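Search this site... Search

Tuesday, May 26, 2020

Started at the bench before breakfast because I wanted the handoff sorted out while the house was quiet. Both arms homed on the first try. The left one still makes its ticking noise when the shoulder comes up from park, and I still don't know if that is the belt or the cover rubbing. I put a strip of felt under the cover in April and it helped for a week.

The job for today was the same as yesterday's: two grippers on one object, one from above and one from the near side, and get the second one to let go without dragging the thing out of the first one's fingers. Yesterday I did 15 runs and got 5 I would call clean. Most of the bad ones failed in the same way. The lower gripper opened, but one pad stayed against the side a little longer than the other and pulled.

I had been blaming the pads. The ribbed ones grip well, maybe too well on anything glossy. I almost swapped them for the smooth set from Jeltisano, then decided to change one thing at a time and leave the pads alone until the timing was right. That was the correct decision, but it took me an hour to make it and I spent most of the hour looking for the small hex driver.

Found the driver in the bathroom. No idea.

Rewrote the release so the lower gripper backs straight out a little before it opens all the way. The old version opened first and backed out second, as two separate moves with a pause between them. The pause was left over from when I was debugging the serial line and needed time to read the screen. I had forgotten it was in there. Took it out, ran it slow with nothing in the fingers, then ran it slow with the lavender piece.
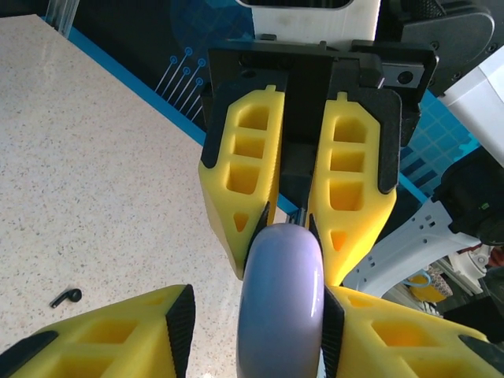
The other thing I changed was the height. The upper fingers had been closing too far down, which left the lower pair not much to hold and put all four tips close to each other. I raised the upper grasp a little and the tips have more room now. I should have drawn this on paper first. I have a whole pad of graph paper for this and used it for the grocery list.

Did 14 runs after that, before lunch. The first 5 were at quarter speed and all fine. Then I went to half speed and lost two, both because the upper gripper was not centered when it came down. That is a different problem and I was almost happy to see it. The release itself did what I wanted every time after the change. I wrote the numbers in the green notebook and put the old release file in the folder called Tavik, where I keep everything from the first version of this build. I don't delete anything from that folder anymore.

The centering is probably the wrist mount. There is a little play in it that I can feel if I hold the gripper body and twist. The screws are tight, so it must be the hole in the bracket. I drilled it by hand in the winter, with the bracket clamped to a stool, and it shows. Kinoshita has the proper one listed at a price I don't like. I put it in the cart and closed the page. I may try a shim first. I have thin brass left from the clock repair, and if that takes out the play I can put off the order until next month.

After lunch it rained hard and I had to close the window over the bench. With it closed the room gets warm fast. I did an hour of cable work, which I had been putting off. The run to the right arm was too short and pulled at the connector when the elbow went all the way out. I moved the tie points back and gave it a loop. It looks worse than before but it doesn't pull. I labeled both ends with tape. The old labels had come off and I found one of them stuck to my sock.

Tried the new version of the Allarance planner on the laptop for a bit. It loads my arm file without complaining now, and it draws the two arms in the right places, which the last version did not. It still thinks the left elbow can go through the bench. I set a floor by hand and it moved on with its life. I'm not going to switch over until the handoff works at full speed with the code I already have. I know how that goes. I lost most of a month to it last time.

Need to do tomorrow: cut the shim, check the play again, then the same runs at half speed so I can compare. Order more pads either way. Put the drivers back in the rack at the end of the day and not wherever I happen to be standing. Clear the right side of the bench, because I am tired of moving the same things out of the way of the elbow.

Shut everything down at six. Left arm ticked on the way to park, same as always. Soup for dinner, and then I went back in and pulled the cover off to look at the belt. The belt is fine. There is a shiny spot on the inside of the cover where something has been rubbing, near the back screw, so the felt goes there.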